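Handout 6: Tidying up, and why it is still hard

Welcome back, everybody. Last time we got a bit carried away with floor vacuums (my fault, I do love them), so we start tonight with the chore I promised you then, which is putting a heap of small things into a box.

It sounds like nothing at all. A child can do it while talking about something else. But think what a heap of snacks on a bed asks of a machine – shiny wrappers that fold when squeezed, see-through bags that cameras read badly, and a quilt underneath that gives way whenever you push on it.
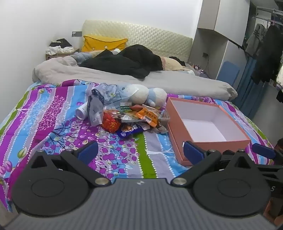

The Rarness arm, which some of you met in the February lab, was built for stiff parts on a flat bench, and it is very good at them. The Presta team ran it through 4000 picks at the Skultau warehouse and were rightly pleased! Then they tried soft packets, in a smaller run of 344, and spent most of their evenings reading error logs. Please read pages 12 to 19 of the Tehrani report before next week, and do look at the table of dropped items, because it is more fun than it sounds.

For your own notes, keep picking and placing apart. Picking is choosing one thing out of a pile and getting hold of it. Placing is letting go where you meant to, and a box that is filling up changes the job each time, as the free space shrinks and the packets already inside slide about. 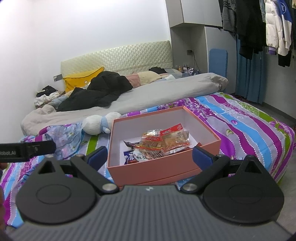
Can a robot tidy a bedroom by itself today?

Parts of the job are within reach, such as moving packets into an open box, but a whole room with clothes, bottles and bedding still needs a person close by.

Homework: pick one chore at home, write down every grasp your hands make in 40 seconds, and bring the list along. Mine was folding towels, and I ran out of paper.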